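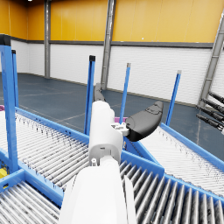

The arm at the conveyor junction, as modelled in Âu. Render: Tremlow

Toàn Phùng would like it known that the word "incident" was not his choice. He would have called it a fault. The report Tremlow sent to its customer in December 2020 calls it an "unplanned motion event", which sounds like something that happens to a bus.

The plain version goes like this. A robot arm at the Trunport parcel depot in Cerley was moving items across the point where several roller conveyors meet. It was stopped in the middle of a move because a parcel had jammed. A technician, Thảo Kiều, reset the line so she could clear it. The arm then finished the move it had been stopped in the middle of. Her hand was on the side rail. The gripper passed over it and bent one of its own fingers against the conveyor frame.

She was unhurt. I asked Phùng, who leads the controls team at Tremlow, whether that was down to good design.

"No," he said. "It was down to where she was standing. I've had colleagues ask me to put it more kindly than that, and I don't know how."

I had come expecting to be told how safe everything was, so this was a decent start. It got harder when we reached the testing. Tremlow sells its cells partly on the strength of Âu, the simulator it uses to try out a layout before any steel is bolted down. The brochure says problems are "found and fixed in the virtual world". The Trunport junction had been through 900 simulated runs before it was handed over. How did every one of them miss this?

"They didn't all miss it. That's the bit that keeps me up," Phùng said. "In 13 of those runs the arm moved after a reset. It's in the logs. The check we'd written looked at whether the arm hit anything, and in the model it didn't, so those runs passed."

So the simulator saw the fault and gave it a tick?

"The simulator did what we asked. We asked a poor question."

I have heard a good many engineers say a version of this, and it always seems to leave the product blameless. I put that to him. He shrugged and said I could blame Âu if I liked, but he had written the check himself, on a Friday, and there was no setting in the software that would have stopped him.

The cause, as Tremlow now explains it, was a matter of timing. When the line was reset, the message clearing the stop reached the arm 40 milliseconds before the message cancelling its old move. In that gap the arm still had an instruction and was free to follow it. On most resets it was already at rest at the end of a move, with nothing left to do, and the gap made no odds.

There was no person in the model either. I asked why not, given that jams at a junction are hardly rare and somebody has to put a hand in to clear them.

"The procedure said they'd lock the cell off first," said Phùng. "So we assumed they would."

Kiều, when I spoke to her on the phone afterwards, had a few things to say about the procedure. Locking off meant walking to a panel at the far end of the hall, and restarting from there took the whole line down. "They timed us on jams," she said. "Then they were surprised we used the reset button." She had reported the arm twitching after a reset back in March. The reply, she says, was that it was settling into position.

Phùng did not dispute that. He had found her note in the depot's fault book, and it had never been passed to Tremlow. Whether anyone at Tremlow would have acted on it is another matter, and he was fair enough to say he couldn't promise that.

The changes so far are these. A reset now wipes the old move first, and the arm stays put until a second button is pressed outside the guard. There is a lock-off switch beside the junction. The check in Âu fails any run in which the arm moves without a fresh command, whether it touches anything or not. The old runs have been put through the new check.

And the brochure? Phùng laughed and said that was marketing's department. I looked again before filing this. The line about the virtual world is still there, on page 2.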